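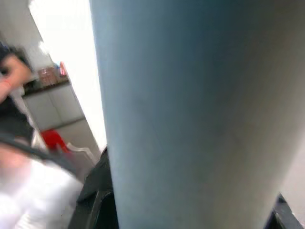
A reader asked in April whether the screw-in legs on the cheaper plastic side tables can be trusted, having had two tables in a row where one leg would never sit straight. The same message asked for a word on taking the legs off again, as the table in question was to spend the winter in a closet. The Arkico Hundetti 1000 is a fair one to answer with. It is sold flat, it has four identical legs, and all of the assembly happens at the corners.

What you get

The Hundetti 1000 is a low rectangular table in white plastic. The carton holds the top, four round legs and a single folded sheet of instructions. No tools are supplied and none are needed. Each leg is a plain tube with a smooth matte finish and a molded thread at one end. The legs measure 379 mm from the plain end to the shoulder, and the threaded section adds another 21 mm. They are not marked for position. I swapped legs between corners several times and found no difference in fit.

The top is a single molding with a raised rim underneath and reinforcing ribs running both straight and on the diagonal. The sockets are part of the same molding. There is no metal insert in any of them, so the thread is plastic on plastic throughout. For a table at this price I would not expect otherwise.

Fitting the legs

Work with the top upside down on a cloth. The finish scuffs easily on a bare bench, and the cloth also stops the top from creeping around while a leg is being turned. Lower the leg into the socket, let it find its own vertical, and turn it counterclockwise first until the thread drops with a small click. Then turn clockwise. If it resists in the first half turn, back it out completely and start again.

That click is the whole trick with a coarse molded thread. A leg started at an angle will still bite, and it will go down a fair way before it binds. By then the first ridge in the socket is already marked. I cross-started one leg on purpose to see how much harm it did. The leg came out with a pale burr on the lowest ridge, and afterward it seated normally, with slightly more drag than the other three.

Hold the leg low, near the socket, until the thread has caught. Gripping it by the far end gives more leverage than the job needs and makes it harder to judge the angle.

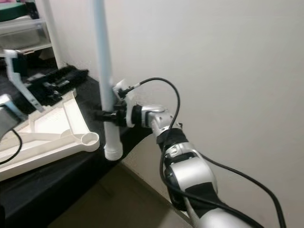
Tightness and play

Hand tight is enough. With all four legs down to the shoulder, the table stood on a tiled floor with no rocking that I could feel. Pushing sideways on the top moved it slightly. The movement is at the sockets, and the tubes themselves feel stiff. Tightening further did not reduce it.

The instruction sheet gives a maximum load of 158 pounds, evenly distributed. I did not test to that figure. With a full case of bottled water on the top the surface stayed flat to the eye and the legs did not spread. I would not sit on it, and the sheet says not to.

The threads deserve a closer look before first use. Mine had a little molding flash on one leg, which I took off with a fingernail.

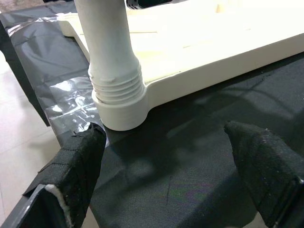
The collar around each socket is short and thick, and it is the part I would check after a season of use. All the sideways load ends up there. After repeated fitting and removal I found no cracks at the collars and no whitening of the plastic, although the first few turns had become noticeably easier. Dry threads squeak on the way down. A wipe of candle wax cured it and did not make the legs work loose.

Compared with the Nseir

The obvious alternative is the Nseir side table, which uses push-fit legs. It goes together faster. It is also much harder to take apart: two of its legs needed a rubber mallet, and one left a ring of scraped plastic behind. Once standing, the Nseir has less play than the Hundetti. For a table that will be put together once and left alone, I would pick the Nseir. For one that goes into a closet or a car trunk, the screw thread is the better design. 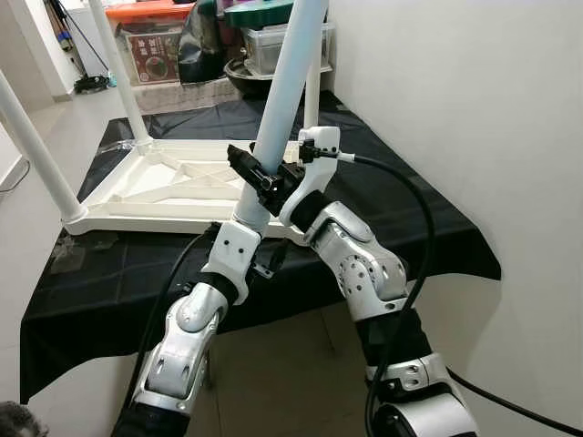 Prondosdale Product Testing Club, Furniture Section

Removal is the reverse of fitting. Turn the table over onto the cloth, back out each leg by hand, and support it as the last ridge clears. The loose legs lie inside the rim on the underside of the top, held with a strap or a length of string. Arkico supplies neither.

Complaints: the instruction sheet does not mention starting the thread, there are no caps for the floor ends of the legs, and replacement legs are sold only as a set of four. The white plastic shows every mark, but dish soap and a soft cloth removed most of them.

Rating: 4 out of 5 for assembly, 3 out of 5 for stability, 4 out of 5 for storage.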